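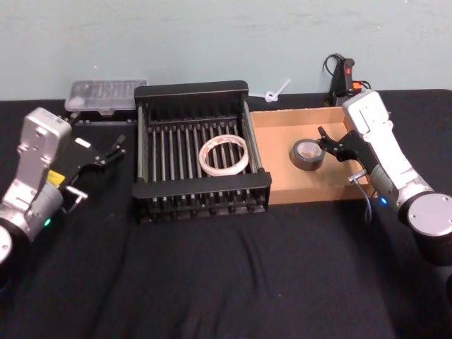 The county's motion to dismiss the open-records suit was item one again. Its lawyers say the commissioners' texts about the Gemwood land deal were private, although the county is paying to defend them as official acts. Members doubted it can be both. A paper copy of the motion will be put up at the next public session. Minutes of Fri 21 July, Merkwood Court Watch.

**Legal fees.** The county reports a cap of $2000 per commissioner. The D'Amico firm's letter calls this "an initial figure" – members noted that the word "cap" appears nowhere in it. Agreed to request the engagement agreement itself. The last request took 9 weeks and came back mostly blacked out.

**Hearing.** Moved to November at the county's request, after the election. The stated reason is a scheduling conflict. No conflict is identified in the filing. Agreed to ask the clerk which one.

**Visside subpoena.** The city says it has turned over everything. It has turned over 6 emails, two of them duplicates. Motion to accept this as complete failed for lack of a second.

**Statement to the press.** Draft says the judge is "likely" to order release. Several members saw no basis for that, given her ruling in the spring. Struck. The rest approved, with one abstention.

Date of next meeting left open until the clerk answers.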